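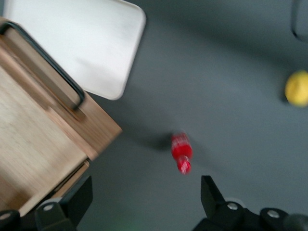 Figure 7.1 A wooden crate with a black metal handle, next to a white tray.

Chapter 7
Making Things That Get Picked Up

I bought my first 3D printer to make one replacement knob for a kitchen drawer. I still have the knob. It's ugly, it's a little too big, and it has a ridge down one side that catches on my sleeve, but I use that drawer every single day and I've never swapped it out. I learned more from that knob than from all the vases I printed in the months afterward (and there were a lot of vases).

Up to now we've mostly been printing things to look at. You picked a shape, you sliced it, you watched it grow, and if one side came out rough you turned that side to the wall. In this chapter we're moving on to handles, knobs, pulls and grips, and a hand is much pickier than an eye! Your fingers will find a seam you can't even see from across the room.

Let's start with the seam, then. Every layer your printer lays down has to begin and end somewhere, and unless you tell the slicer otherwise, it often stacks those spots into a line up the side of the part. On a lamp shade, fine. On a drawer pull, I want that line facing the drawer. Most slicers let you paint the seam or push it toward the back, and we'll do both in Section 7.2.

Then there's direction. A printed part is usually weakest between its layers, so a handle printed standing up may snap right where you pull on it. Lay the same handle on its side and the strands run along its length, which makes it a whole lot tougher. You'll probably need supports, and supports leave scars, and now you get to decide who touches the scars. I go back and forth on this one with almost every part I make.

The main project is a drawer pull I call Flonora. I drew the first version in January, on the back of a receipt, and it looked lovely and felt like holding a spoon by the wrong end. You'll make it in 3 versions:

Version A, a plain round bar
Version B, the same bar with flattened sides
Version C, a bar that swells in the middle and thins toward the screws

Please print all of them, even if you already know which one you like. I was sure I'd want C. I ended up putting B on my own desk, and I'm still kind of annoyed about it.

After that comes the Noseck grip, a sleeve that slides over a metal bar you already own. It has to fit snugly, so bring your calipers and some patience. My first sleeve wouldn't go on and my second one spun like a pinwheel. We'll work out the gap with a small test ring before you commit to the full print, and I'd use a filament with a bit of give if you have it.

What you'll need: a spool of PLA, a short length of flexible filament (optional), calipers, sandpaper in a couple of grits, and nine small machine screws. You'll use six on the pulls. The rest are for the ones that roll under the bench.

Before you go on, walk around your home and grab hold of things. Cabinet doors, mugs, the broom, a suitcase. Close your eyes if you can do it safely. Write down where your thumb lands on each one and bring that list to Section 7.1, where we'll start measuring.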